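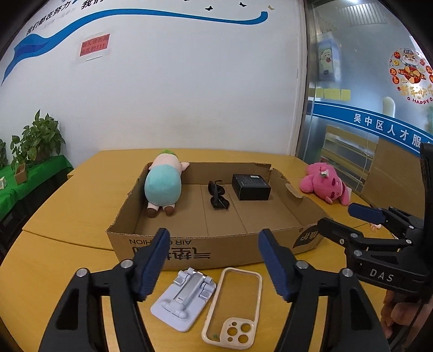 Two hand-held grippers at the packing carton. The phone stand and phone case lie in front of it.

Filed under: Short Fiction / Work & Machines

Clause Nine

The handling standard at Endmont was called Skiva, after the drawer it had first been kept in. It ran to 31 pages and governed what an operator could do with a hand-held gripper between the start tone and the stop tone. Zuweira Ackah had written the first eight clauses. The ninth had been written by a contractor named Owusu, who left before it was applied to anything.

Clause nine said: An item is placed when it is in the carton.

In March the client, Stinditach, returned a delivery of 880 recordings with a one-page letter. Of these, 59 were marked as disputed. The letter did not say the work was bad. It said that Stinditach's checkers and Endmont's checkers had applied clause nine and reached different results, and it asked which of them was right.

Ackah read the letter at 7:40 in the morning, standing up, and then read it again at her desk. She opened the 59 recordings in order of length, shortest first. The task in each was the same. Two operators, one gripper each, one open carton on a table, several household items. At the stop tone every item was to be placed.

The first dispute concerned a plush toy. It leaned on the end of the carton with part of its weight over the edge. Endmont had passed it. Stinditach had failed it. Ackah wrote "edge" in her notebook and went on. The second was the same toy. The sixth was a pair of sunglasses, standing on its side and plainly inside the walls, which a Stinditach checker had failed with the comment "not at rest." She played the last second several times. The lenses did move. It was a small movement, and it ended after the tone.

By noon she had three words in the notebook: edge, rest, grip. Grip was the longest column.

She walked down to the packing room, where a session was running, and stood by the door until the tone. Then she asked the senior operator, a man named Pell, to do the black product box again at half speed.

"In or out?" he said.

"In. Stop when you think it's placed."

He lowered it and stopped. The fingers were still closed on it.

"Why there?"

"It's in the carton."

She asked the second operator the same question. The second operator said he would have opened the fingers first, and also lifted clear, because otherwise the other gripper could not come in. Pell said that was courtesy and had nothing to do with placing. They had worked at the same table for eleven weeks and had never compared this.

Ackah went back upstairs. She pulled single stills from the grip column and sent one to each of the four checkers on shift, with a request for one word in reply: placed or not placed. She added no context. Two answered placed. Two answered not placed. The fourth sent a second message some minutes later, asking whether the box was going in or coming out, and Ackah wrote the question on a clean page. A still could not answer it. Clause nine had been written as if it could.

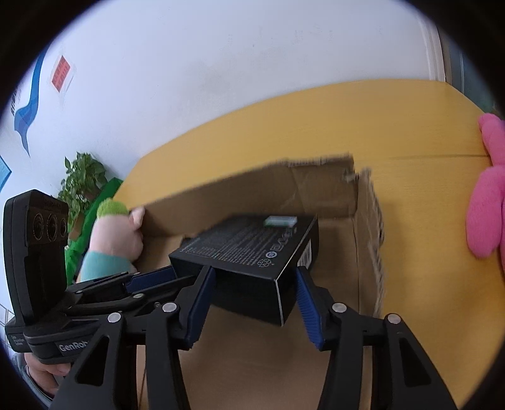
Revision

She drafted the replacement that evening, in the form the other clauses used.

9.1 An item is placed when all of the following hold at the stop tone.
a) No part of the item rests on or extends over the rim of the carton.
b) The item is not in motion.
c) Neither pad of any gripper is in contact with the item.
9.2 Where contact cannot be determined from the recording, the item is recorded as not placed.
9.3 Direction of travel is judged from the recording as a whole. It is not judged from a still.

She was not satisfied with 9.1 a). A carton with a torn rim has no exact rim, and every carton in the packing room was torn somewhere after the first few days of use. She considered requiring new cartons. The cost was small, but clause four said that ordinary wear was to be kept, and she had written clause four. She left both as they stood and added a note: On a torn rim, use the lowest intact line on that wall.

Then she scored the 59 again under the draft. It took until 11:15. Most of the edge column failed. The sunglasses failed. In the grip column she failed every recording of Pell's, one after another. The letter to Stinditach said that their checkers had been right more often, that neither side had been following a usable rule, and that the draft was attached for comment.

Stinditach replied with one change. They wanted "pad" to read "pad, finger, or linkage." Ackah accepted it.

The revised page went up in the packing room the following morning. Pell read it through with his gripper under one arm.

"So all of mine were wrong," he said.

"They were placed under the old clause."

"And now?"

"Now they're recorded as not placed."

He thought about this, and asked whether the start tone had a clause. She said it was clause one. He asked whether it said where the fingers had to be.

Ackah took the standard out of its folder and turned back to the first page.

Contact the fiction desk | All stories copyright their authors | Back to top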